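Noise in the evening: how the residents of Cikulow sleep in summer

Project report, second year, Environment and Health
Submitted 31/08/2020

1. Why I chose this subject

In Cikulow the main road passes between the old town and the river. In summer the heavy lorries take this road also at night, as the bridge in Comow is closed for repair. My neighbours complain of bad sleep, and I wanted to know if the complaints come mostly from the streets near the road or from the whole town. My supervisor advised me to keep the question small, so I asked only about falling asleep and about waking up in the night.

2. Method

I wrote a questionnaire with 12 questions and put it in the letter boxes of two districts, Fontes and the streets behind the station. Fontes lies directly on the main road. The station district is farther, but it has the trains. People could answer on paper or on the telephone. In total I received 86 answers, nearly all of them on paper. I did not ask for names.

During July I also measured the sound level from my own window and from the window of a relative in Fontes. I measured between ten in the evening and midnight, always with the window open. The meter was lent by the school. It is a simple model and its values should be taken with care, but it is good enough to compare one evening with another.

3. Results

In Fontes more than half of the people wrote that they need a long time to fall asleep when the window is open. Behind the station this was much less common, although the trains are louder than a single lorry. Several people there wrote that they do not hear the trains any more. One person wrote that she wakes up when a train does not come.

The answers about waking in the night were less clear. Older people wake more often in both districts, and many of them gave other reasons - heat, pain in the legs, a dog. I think my question was badly made here. I should have asked first about the reason and only then about the number of times.

The measurements agree with the answers in part. Fontes was louder on every evening except Sundays, when lorries are not allowed. On very warm evenings there was also noise from the gardens and from the bar at the river, and I could not separate it from the traffic.

4. Habits before sleep

Noise is only one thing that disturbs sleep, so the last questions were about the hour before going to bed. Most of the younger people use the telephone in bed, and many of them keep it under the pillow or next to the head. Among people over sixty the radio is more common.

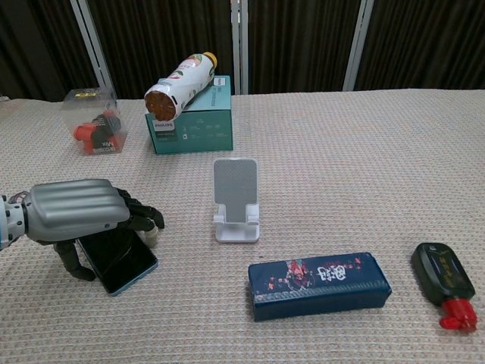
Those who leave the telephone in another room wrote more often that they sleep well, also in Fontes. From my data I cannot say which is the cause. Perhaps people who sleep well have simply less need to look at the telephone.

5. What could be done

The town of Stondden, with fewer than 2000 residents, lowered the speed limit at night on its through road. I would like to see the same in Cikulow, at least until the bridge is open again. New windows would help too, but in July people want to have them open.

If I repeat the project, I will ask the same households again in winter and I will measure after midnight as well.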